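The Lunch Bag Years

I own four lunch bags and I am a grown woman with one lunch. My sister Hui-mei thinks this is hilarious. She has carried her food to work in the same paper sack, refolded, for as long as I can remember, and she likes to hold it up next to mine like a trophy.

It started in June, when the cafeteria in our building in Nustton stopped doing hot food and the sandwich place across the street went up a dollar, then another dollar. I figured I'd pack. How hard could it be? (I had a rice cooker, a fridge full of leftovers and a drawer of lids that fit nothing.)

The first bag was a tall skinny thing that stood up beautifully on the kitchen counter and fell over everywhere else. I carried soup in it exactly once. The second was a hard-sided box that took up a whole shelf of the office fridge, and Dennis Mushi from accounts left a very polite sticky note on it. The third had a lovely roll top, and by noon everything inside had been rolled along with it, so I ate flat dumplings for a week and called them pancakes!

What I wanted, I decided, was a soft bag with a wide mouth. I can't stand feeding a container down a narrow slot at seven in the morning with one shoe on. I want to open the thing, drop in the flat box, drop in the fruit, zip it and leave.

So I went over to see Hsin-yi Lo, who sews bags in a back room off Soltani Street and has opinions about zippers that she will share with you for free. She told me people shop for lunch bags by the color of the outside and then live with the inside. Run your hand around the lining, she said. Pull on the handle with something heavy in there. Open and close the zipper with your left hand, if you're right-handed, and see if you lose your temper. I tried a dozen that afternoon and lost my temper at most of them.

Her other rule is about fruit, and I've taken it to heart. Fruit goes in last, on top, and bananas go in with the curve up against the side of the bag so nothing leans on them. I had been putting my banana in first, under a 400-gram box of noodles, and then acting surprised.

My fourth bag (the keeper, I swear) cost more than I told my husband. I've packed it every workday since, and I've gotten a little evangelical. Shuk-fan Lu down the hall bought one. Her son Chih-ming Huang, who is six and suspicious of all produce, now practices loading his own bag with play food before he's trusted with the real stuff. Loading a pretend banana turns out to be a pretty good way to learn where a real one should go, and I may have stayed on the rug for longer than a visitor should.
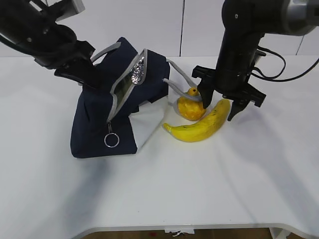

Do you need an ice pack if the bag is insulated?

For anything that has to stay cold, you do. The lining slows the warming down, but it doesn't chill anything by itself, so put a frozen pack right against the meat, dairy or cooked rice and keep the bag zipped until you eat.

I keep two packs going, one in the freezer and one in the bag, and swap them when I get home. Whole fruit can ride without one. At night I empty the bag, wipe the lining with a soapy cloth and leave the top wide open on the dish rack, crumbs shaken out over the sink. Hui-mei says her paper sack needs none of this. Her paper sack also dropped a plum down the stairs at Rurkov station last week, and I was there, and I saw how far it rolled.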